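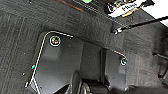

Figure 7.1 A black plastic mounting plate with two screw heads, seen from the wrist camera with the gripper fingers over the lower part of the plate.

Chapter 7
When the Grip Fails

Lovely Cabanatuan was on the late shift at the Padilla repair shop in May when a robot arm dropped a mounting plate and kept going. It carried its closed, empty fingers to the next station, went through the motions of setting a part down, and reported the job complete. The arm then came back for the next plate. It did this for 4 more cycles before she pressed the stop button.

No one was hurt. One plate was cracked along a screw boss, and the pad on one finger was torn. The repair took less than an hour. Finding out why the arm had not noticed its own mistake took the better part of three weeks, and that search is the subject of this chapter.

The arm was a Bramon unit fitted with a two-finger Endeo gripper. Its control program decided whether a part was held by looking at one number, the distance between the fingers after closing. If the fingers stopped before they were fully shut, the program took it that something was between them. On the night of the fault, the torn pad had folded over on itself. The fingers closed on the folded rubber, stopped short, and the program read this as a good grip.

Gerardo Macapagal, who maintained the cell, first suspected the camera. The plates were black and the work surface was dark, and he thought the vision system might be giving a bad position. He went through the log, which held 2,356 pick attempts, and found that the positions were fine. In 1,241 of those attempts, however, the finger distance was slightly larger than it had been when the gripper was new. The change was small and it grew slowly. The program had a limit for "too narrow" but none for "too wide," so no alarm was ever raised.

This kind of fault is called a silent failure. The machine does the wrong thing, and every signal it sends says that it did the right thing. Silent failures are harder to deal with than breakdowns. A motor that burns out stops the line at once. A sensor that drifts can go on giving believable answers for months.

In this chapter you will learn to:
- tell the difference between a detected fault and a silent failure
- read a pick log and spot drift
- choose a second signal to confirm a grip, such as motor current or part weight
- write a safe response for the case where two signals disagree

Before you start, review the section on force limits in Chapter 5. You will need the terms "holding force" and "slip" throughout.

7.1 What the Gripper Knows

A gripper of this type has no sense of touch in the way a hand does.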